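Notebook, April — seam strength, cotton canvas

Started 8:40. Purpose is to settle the stitch length question before the Gitura order goes in. Last month's lockstitch coupons failed at the needle holes and the thread held, so a heavier thread will not help. Arūnas Zariņš thinks the holes are too close together. I agree but would like numbers.

Fabric is the Brurkex canvas, same roll as before, cut along the warp. Seam allowance 10 mm on all coupons. Two stitch lengths: 2 mm and 4 mm. Fresh needle for each length. Coupons left on the rack overnight to settle to room humidity. 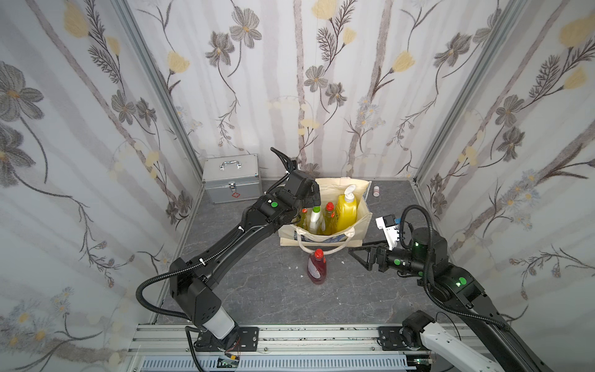
First set, 2 mm. Peak loads scattered more than I expected. Lowest coupon let go at about 700 N, clean tear along the needle line, thread intact. Checked the clamp faces and found lint in the lower jaw. Cleaned it and repeated. Scatter went down, failure mode did not change.

Second set, 4 mm. Best coupon reached 1,598 N. Failure moved off the seam and into the body of the canvas near the jaw, so that figure is a floor for the seam and should not be quoted as its strength. 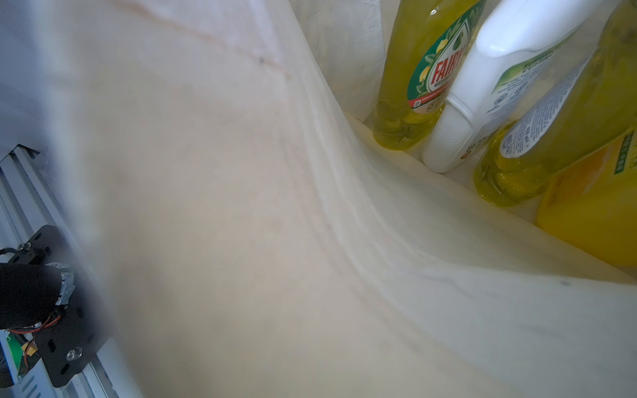
Slippage at low load was worse on the long stitch. The seam opens early, then takes up. For a load-bearing joint I can live with this; for anything visible it will look bad. Atwood's cut sheet assumes no opening at all and needs a note.

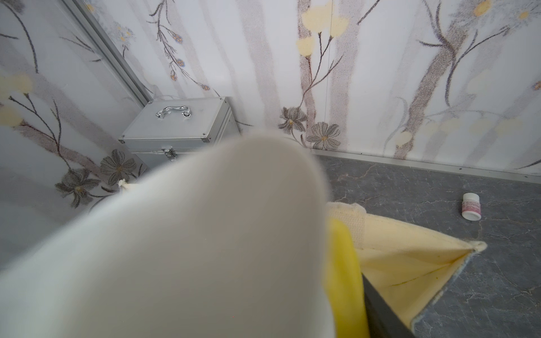 Raw edges are still unresolved. The coupons have none inside the gauge length, so these tests say nothing about fraying. On finished goods it shows up first at the corners — the pale yellow lining has a pointed corner where the stitched edge is slightly frayed. Will cut a set with the allowance reduced to 5 mm and left unbound, then a matching set with the edge bound in tape.

Thread tension was left at the Lombardi setting throughout. I did not record bobbin tension. That was an oversight; add a line for it on the sheet.
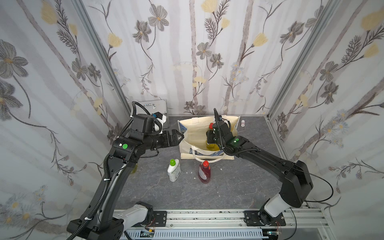 To do: recut grips with wider faces so the 4 mm set breaks at the seam. Ask Arūnas for the cross-grain offcuts. Run weft direction before comparing anything with last month. Torn coupons are in the flat drawer, labeled by stitch length, do not trim them.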